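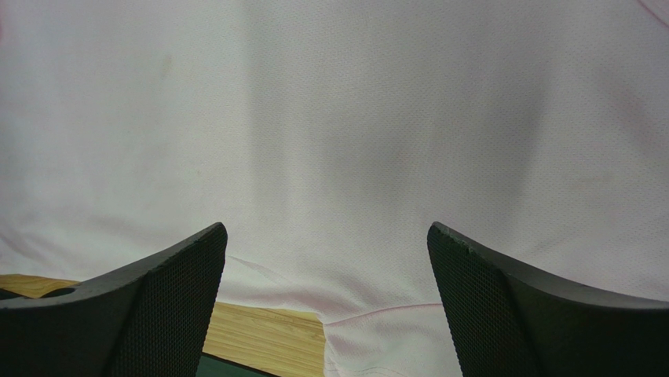

*Pink-white mesh, seam at the lower right. Small greyish mark up near the top left.*

**Does "sport wash" detergent do anything regular detergent doesn't?**

**pacerback251**
Settle something for me. My running club group chat is convinced you need a special sport detergent for mesh shirts. The one everybody pushes is Prilteo, and it costs more than twice what I pay for the plain unscented stuff at the grocery store. The label says it "unlocks odor at the fiber level." What does that mean? I've read it 10 times and I still couldn't tell you.

I've got a drawer of mesh tops that smell fine in the drawer and terrible by mile 2. Before I spend money, has anyone compared the two in a way that would convince a grump?

**Clumlow_Dad**
Used Prilteo for a whole soccer season, three kids. Shirts smelled better. That's my data.

**pacerback251**
Better than what, though? Did you change anything else?

**Clumlow_Dad**
Well, I quit leaving them in the gym bag overnight. So there's that.

**hemline_h**
I'd put my money on the gym bag.

I sew and repair team uniforms, and what I see most is buildup. People pour in way too much detergent, add softener on top, and polyester hangs on to all of it. Then it hangs on to body oil too. Skip the softener, use half the soap, turn the shirts inside out. Check along the seams, which is where the gunk sits on the ones I get.

**tumble_low**
Disagree on half the soap. That's advice from people with soft water. I'm on a well and if I cut the dose, everything comes out gray. Prilteo worked for me and I don't care if the label is silly.

**hemline_h**
Fair about the hard water. I still don't see why it has to be the expensive bottle. Any decent detergent with enzymes would do the same job at the right dose.

**tumble_low**
Have you tried both on the same load?

**hemline_h**
Same load, no. Same team, yes, and I couldn't smell a difference by October.

**Sheena Buchanan**
Vinegar soak, 30 minutes, cold water. I've done it for years on my Oshima shirts.

**pacerback251**
I did vinegar last spring. I smelled like a salad and then I smelled like me again. What are you comparing it to?

**Sheena Buchanan**
To not doing it! I'm not running a lab over here. Rinse twice and the salad goes away.

**pacerback251**
OK, here's my plan. Two shirts, same brand, same route. One gets Prilteo (I found a sample size), the other gets the cheap stuff. No softener on either. My wife sniffs them without knowing which is which.

**Clumlow_Dad**
Your poor wife.

**tumble_low**
Two shirts is nothing. Swap them after a couple of weeks or you're just testing the shirts.

**pacerback251**
Good point, will swap. Giteck washer, cold cycle, both hung up to dry. I'll post what she says, even if it means I have to buy the fancy bottle.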